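Thread on cleaning out my aunt's house in Wonthorpe. A few people asked how I got through it without renting a dumpster, so I'm writing it down while I still remember.

1/ The house had been lived in by the same person since before I was born. Three bedrooms, a basement, a garage that hadn't held a car in years. I had weekends only, and a closing date in June.

2/ First thing I did was walk through with a notebook and write one line per room. No sorting, no opening drawers. Just "linen closet, full" or "desk, papers, both sides." It took a morning and I used that list the entire time.

3/ Paper goes first. Deeds, tax returns, insurance, anything from the county. I found a life insurance letter inside a cookbook, so yes, you have to flip through the cookbooks.

4/ I kept one box for papers I didn't understand. My cousin Lærke Sveinbjörnsson used to do bookkeeping and went through it in one evening. Most of it was old Plimex warranty cards.

5/ Kitchen second. It's the room you feel the least about, at least I did. Plates, pans, plastic tubs with no lids. You get fast at it and that helps for the bedrooms.

6/ Small stuff is what slows you down. Keys, batteries, screws, pens, buttons. I stopped sorting it in the room where I found it. It all went into a bin, and the bin got sorted at a table at the end of the day.
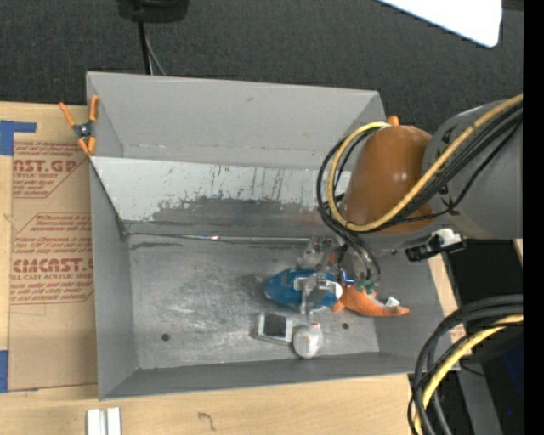 Gray bin on the table, small stuff down in the corner.

7/ A deep bin works better than a cardboard box. Boxes sag and the bottom goes. Get one you can carry down the stairs when it's half full, and don't fill it past that.

8/ Keys: I tried every one in every lock in the house, then put the rest in an envelope marked "unknown." The envelope went to the buyer. He was fine with it.

9/ Selling. I listed 80 things online and sold 69. Total was $563. If you count the hours spent answering messages, that is bad pay. I would only list furniture and tools next time.

10/ The Layug sewing machine went for more than the dining table. The china cabinet got no replies at all. I dropped the price twice and then gave it to a neighbor.

11/ Hauling. The first quote was a lot higher than the second. I paid $329 for one truck, two guys, and a mattress fee. Ask about the mattress fee before they come.

12/ Paint and old chemicals can't go on the truck. Our county takes them on certain Saturdays and you need an appointment. Make it early, they fill up.

13/ Photos I didn't sort. I took them out of the broken frames, put them in two tubs, and took them home. They're in my hall closet. I'll do it in the winter.

14/ What I kept: the Pemow radio, a bread knife, her address book, one quilt. My brother took the toolbox and the porch chairs.

15/ Someone asked about labels. Masking tape and a marker. Write on the side of the box, not the top, so you can still read it when they're stacked.

16/ I'll add the county drop-off link when I find it again. They moved the page.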